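Nemar Two-Arm Cell — Guide for Hosts
Section 4: Running the shelf demonstration on an open day

Read this section before the first visitors arrive. For power and cabling see Section 2.

4.1 Before the doors open

1. Switch on the controller and wait until both arms report ready.
2. Load program 37 (shelf, two arms).
3. Set the speed to 19 for visitors. The value 100 is for service only.
4. Run the program one time without public.

CAUTION: Do not reach over the front rail when the arms have power — also not to pick up a fallen package. Press stop first.

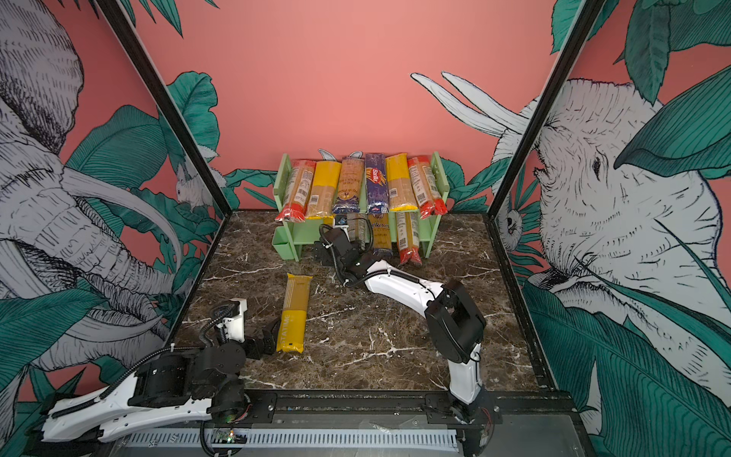
4.2 During the demonstration

Visitors understand the cell faster when the host speaks before the arms move. Tell them which arm will work and where it will go, then press start. At Cullport we use dry pasta, and children like to find the brand they have at home. With the right gripper in the lower tier of the green shelf and a yellow package lying on the floor beside the left gripper, you can stop the program and let the group guess which arm will move next. Groups from the Lendik school often ask for the elephants on the walls; please answer shortly and continue.

NOTE: If a package hangs over the edge of the shelf, stop and push it back by hand before you start again.

4.3 If the program stops

1. Write down the code on the panel.
2. For code 718, open both grippers from the menu and press reset.
3. For other codes, call Lejla Krasniqi at Shehu. Do not restart — keep the visitors behind the line until she answers.

Revised May 2024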